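News Writing II
Unit 6: Reporting a death

Reading before class: the Strand style sheet, section 8, and the two packets of clippings from Stidano. Bring the clippings with you. We will mark them up in the first hour.

What this unit covers

Most reporters write about a death in their first month on the job. It may be a crash on a county road, a drowning, a retired teacher, or a singer with fans in other countries. The length and the tone change from one to the next. The checking stays the same.

The unit deals with three kinds of copy: the first short report, the report built on a family statement, and the obituary. Long features and anniversary pieces are left for next term.

1. Confirming

A death is confirmed by someone in a position to know. In practice that means the police, the coroner or medical examiner, the hospital with the family's consent, a funeral home, or the family itself. A manager or publicist can confirm on the family's behalf if you know for certain who you are talking to.

A post on social media is a lead. Check that the account belongs to the person it claims to, and look at how long it has existed and what it posted before. Then call. If the post was made by a relative and the account is genuine, you may quote it, but you still make the call.

Other outlets are not confirmation either. In the Stidano packet, clippings 2 through 5 all repeat the same wrong age, and all of them got it from clipping 1.

2. Next of kin

Do not publish a name before the family has been told. Police will usually say "pending notification." If they don't say it, ask. Ask again if more than one household is involved, for example divorced parents or a spouse living abroad.

When you are the one who reaches the family, say who you are and where you work, and ask whether this is a good time. Some people want to talk and some will hang up. A second call the same day is acceptable if they asked for one. A third is not, on our desk or on any desk I have worked for.

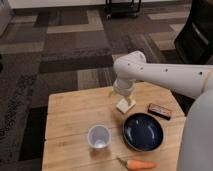
3. Working from a family statement

Family statements are often written in a few minutes by someone who has not slept. They may contain spelling errors, a wrong date, or a private reference. Quote them exactly or paraphrase them. Do not clean up the wording inside quotation marks.

Use the part of the statement that tells readers something about the person. Requests for privacy go in, in one sentence, near the end. Accusations need more care. If the statement blames a hospital, an employer or a police force, that party must be contacted before the story runs, and the story should say whether they replied.

Example from the Flarkov drowning (packet 2, page 1):

Weak: The devastated family lashed out at the rescue service.
Better: In a statement, the family said the rescue service was called at 6 p.m. and asked why the search started after dark.

The second version is longer. It also gives the reader something that can be checked. "Devastated" may well be true, but the family did not say it and the reader does not need to be told.

4. Cause of death

Give the cause if it has been officially released. If it has not, write "The cause of death was not released" or "No cause was given" and stop there. Avoid "after a short illness" unless the family used it, and avoid "suddenly" altogether in a news report.

Where the death is or may be a suicide, follow the guidance sheet handed out in Unit 5. The main points again: no method, no location detail, nothing from a note, no single explanation, and a line with the local helpline number. The word "committed" is not used. Headlines follow the same rules as the text, and this is where most of the mistakes in last year's assignments were.

5. Numbers

Numbers in death reports go wrong more often than names do. Ages are calculated from the date of birth, and you need the full date to do that. Attendance at a service comes from a named source or stays out. The Hivodell memorial was reported with 231 mourners in one paper and 2740 in another. The first was the seating inside the chapel and the second was the number of people who had signed an online book. Neither was attendance.

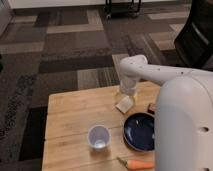

White robot with its arm over a wooden table, patterned carpet behind.

6. Describing what you see

Sooner or later you will stand outside a house or at the back of a service and have to write down what is there. The common fault is writing down what you think is about to happen, or what somebody must be feeling. Use the picture just after this paragraph in the handout marked C for practice. The arm there comes in from the right, bends, and ends in two thin fingers pointing down toward a wooden table.
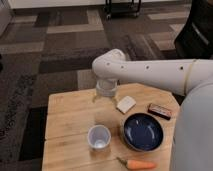
Reports from the scene have to survive being read by people who were standing next to you. A reporter who writes that a brother "fought back tears" is guessing, and the brother may say so. Write that he stopped reading and handed the page to his sister. Take the robot arm as a neutral case: its fingers are just over the table and they are holding nothing. "Holding nothing" is fine. "About to pick something up" and "has just put something down" are both guesses, and a single picture will not settle it. Apply the same test to every sentence of description in your draft.

7. The obituary

An obituary is about the life. The death takes one or two sentences, normally in the second paragraph. After that, most writers go back to the beginning and move forward in order, though you can start with the thing the person was known for and go back afterward.

Include failures and convictions if they were part of the public record and mattered to the life. Leave out a parking fine from college. For survivors, ask the family for the list and read it back to them letter by letter. Stepchildren and former partners are the usual omissions - ask about them directly.

Assignment

Write a first report of no more than 8 sentences from the fact sheet in packet 2. Two facts on the sheet are not confirmed and should not appear in your copy. On a separate page, list every person you would call before publishing and the question you would ask each one.

Hand in a paper copy by 6 p.m. at the department office. Late copy is marked down one grade.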